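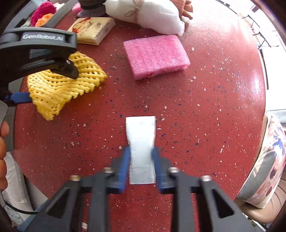
Handgreifer-Set von Clilline, Erfahrungen?

kuo_lerner schrieb:
Ich überlege, mir das Handgreifer-Set von Clilline zuzulegen, also zwei Greifer zum Selberhalten samt Auswertung als Dienstleistung. Man macht damit den Haushaltskram vor, und irgendwann soll der Arm es nachmachen. Der Vertrieb (Tulotwood) verspricht »alltagstaugliches Greifen ab dem ersten Tag«. Mein Alltag besteht leider aus flachem Zeug. Bei dem silbrig-weißen Streifen zwischen den blauen Fingerpolstern frage ich mich, wie man so etwas überhaupt von der Tischplatte kriegt. Den rosa Schwamm dahinter traue ich sogar mir selbst zu. Hat das jemand länger als ein Wochenende benutzt?

Posa46 schrieb:
Fünf Monate, seit Dezember, mit kurzer Pause wegen Sehnenscheide. Dicke Sachen: prima. Schwämme, Stofftiere, Socken, alles kein Problem. Flache Sachen: Man kratzt, man schiebt, man flucht, und das Gerät zeichnet alles brav auf. Wenn der Arm später flucht, weiß ich, von wem er es hat.

randnotiz schrieb:
Kann ich so nicht bestätigen. Flach geht, wenn man von den Seiten kommt und langsam schließt. Der Streifen muss sich leicht aufwölben, dann hat man ihn. Wer von oben draufdrückt, poliert den Tisch.

Posa46 schrieb:
Bei Stoff ja. Bei Folie wölbt sich bei mir gar nichts, die rutscht weg. Hast du die weichen Polster oder die harten?

randnotiz schrieb:
Die weichen. Die harten liegen in der Schublade, wo sie hingehören.

Posa46 schrieb:
Dann reden wir von zwei verschiedenen Produkten, die zufällig gleich viel kosten.

Brenda Tapia schrieb:
Ich habe das Set im Verein getestet und möchte beiden widersprechen — die Polster sind zweitrangig. Entscheidend ist die Unterlage. Auf einer glatten Platte brauchte ich für eine Stoffserviette 12 Versuche, auf einem Tischläufer zwei. Steht in der Anleitung auf Seite 46, unter »Pflege und Reinigung«. Warum dort, weiß vermutlich nur der Übersetzer.

kuo_lerner schrieb:
Seite 46 von wie vielen?

Brenda Tapia schrieb:
Der Rest ist Gewährleistungsausschluss.

kabelsalat schrieb:
Mal was anderes: Was ist mit dem Kabel? Mich hat das am meisten genervt. Beidhändig arbeiten heißt bei mir, dass spätestens nach zehn Minuten links etwas an der Stuhllehne hängt. Auf der Produktseite sieht man davon natürlich nichts, da steht eine gut gelaunte Person in einer Küche ohne Stühle.

randnotiz schrieb:
Kabel über die Schulter legen, Klettband am Oberarm. Sieht albern aus, hält aber.

Posa46 schrieb:
Und die Auswertung? Ich habe fast 10 Tage auf meine erste Rückmeldung gewartet. Inhalt: »Bitte ruhiger bewegen.« Dafür hätte ich auch meine Mutter fragen können.

Brenda Tapia schrieb:
Bei uns kam sie am nächsten Morgen, mit markierten Stellen und brauchbaren Hinweisen zur Schließgeschwindigkeit. Vielleicht vorher mal die Greifweite kalibrieren? Ohne das können die mit den Aufnahmen wenig anfangen.

Posa46 schrieb:
Kalibriert war. Aber danke der Nachfrage.

kuo_lerner schrieb:
Also zusammengefasst: weiche Polster, Tischläufer, Klettband am Arm und Geduld. Ich frage mal bei Tulotwood nach einem Leihset, kaufen kann ich dann immer noch. Weiß jemand, ob die weichen Polster beim Leihen dabei sind?

randnotiz schrieb:
Waren sie bei mir nicht. Musst du extra ankreuzen, zweites Formular, ganz unten.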